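Tulside Bathroom Mug

Teal, plastic, one handle, no pattern. We've had the Tulside on the shelves since February and it has quietly become the thing we put in front of anyone who asks for a toothbrush holder (even people who came in wanting one of those ceramic blocks with holes in the top!).
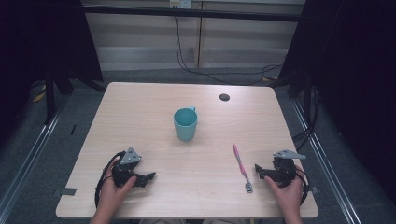 Tulside mug in teal, with a pink toothbrush. Toothbrush not included.

The shape is as plain as they come: straight sides, a wide open top and a small curved handle that stays out of the way when you push it to the back of a shelf. Menaka Seneviratne, who chose the colours for the Paststead range, tried 40 blues and greens before she settled on this one, and we think she got it spot on. It's soft enough to sit next to white tiles, but you'll still find it first thing in the morning without your glasses.

Washing it is easy because your whole hand fits inside. Warm water, a bit of washing-up liquid, a wipe round

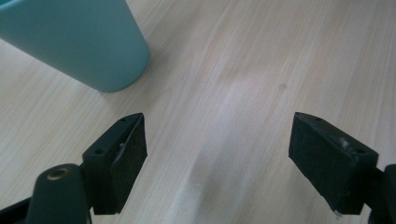 the bottom where toothpaste likes to gather, and then leave it upside down to drain. We do ours on Sundays. Please keep it out of the microwave, as it's made for the bathroom and we haven't tested it for anything hotter than tap water.

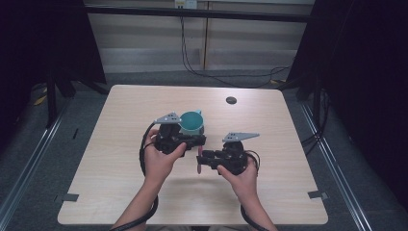

A mug this simple earns its keep when the family is all trying to get out of the door at once. You want to drop the brush in and go, with no slot to aim for. The rim is wide and the inside looks a deeper green than the outside, so a thin pink handle shows up well against it. Two brushes and a tube of toothpaste go in comfortably, and there's a matching soap dish on the way from Rindelham if you like things to go together.

Stock code: 294
Colour: teal
Material: plastic
Sold: singly or in packs of 2
Questions about bulk orders: ask for Farhad Ghaffari

Page updated 7/25/24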